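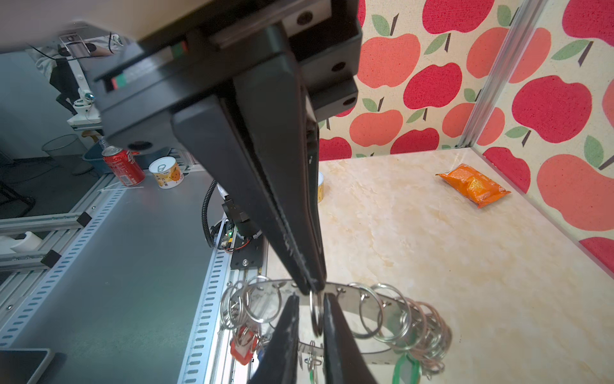
Argolas prateadas, uma etiqueta vermelha e outra verde.

Opinião > Crônicas > Vida em casa

Em defesa da visita sem aviso

Cresci numa casa em Jurkville onde a campainha tocava na hora do café e minha mãe, sem perguntar quem era, já ia pondo mais uma xícara na mesa. Podia ser a tia, podia ser a vizinha do sobrado, podia ser alguém que passava pela rua Abdel Hamid e lembrou que a gente existia. Ninguém tinha combinado coisa alguma, e a conversa durava o que durasse o bolo (às vezes um pouco mais, se o bolo fosse de fubá).

Hoje, para tomar um café com uma amiga que mora a 300 metros de mim, troco mensagens durante uma semana inteira. Ela pode na quinzena que vem, eu não posso, depois é ela que está resfriada, e lá vamos nós empurrando o café para a frente como quem empurra conta de luz. Em fevereiro marcamos um encontro que só aconteceu dois meses depois - e foi tão bom que saí de lá com raiva do tempo perdido. 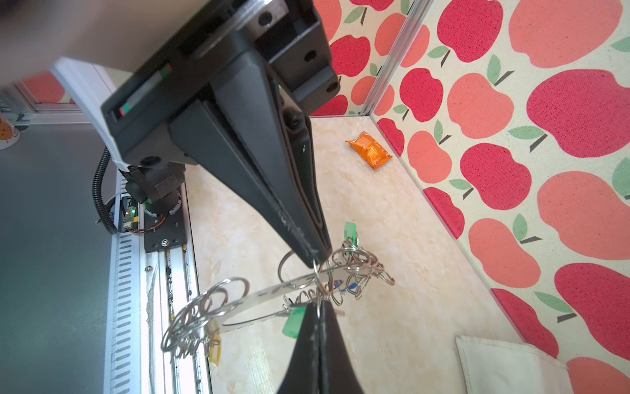
O medo da casa desarrumada

Minha amiga Nobuhle Maluleke, com quem discuto isso sempre que posso, acha que sou uma romântica e que aparecer de surpresa é falta de educação. Ela tem lá sua razão! Há quem trabalhe em casa, há quem tenha criança dormindo, há quem simplesmente queira ficar de pijama em paz. Respeito tudo isso, e nunca toquei campainha às 10 da noite. Mas desconfio que o que nos segura, na maior parte das vezes, é a louça na pia e o sofá coberto de roupa. Ficamos com vergonha de morar onde moramos.
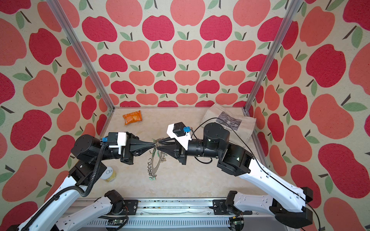
Quem chega sem avisar encontra a casa como ela é, e é aí que mora, para mim, a graça da visita. A gente repara no livro aberto, na panela no fogo, naquilo que o dono já nem enxerga mais. Um papel de parede cheio de maçãs vermelhas e cor de coral, com as suas folhinhas verdes, rende uns bons minutos de conversa antes que alguém se lembre de falar do trabalho. Dali se passa para a torta da avó, para o pé de fruta do quintal antigo, e pronto, a tarde já foi embora.

Proponho então um acordo modesto, que sirva para mim e para a Nobuhle: quem vem pode tocar sem avisar, e quem está em casa pode dizer que hoje não dá, sem mágoa de nenhum dos lados. Eu continuo comprando pó de café a mais, por via das dúvidas.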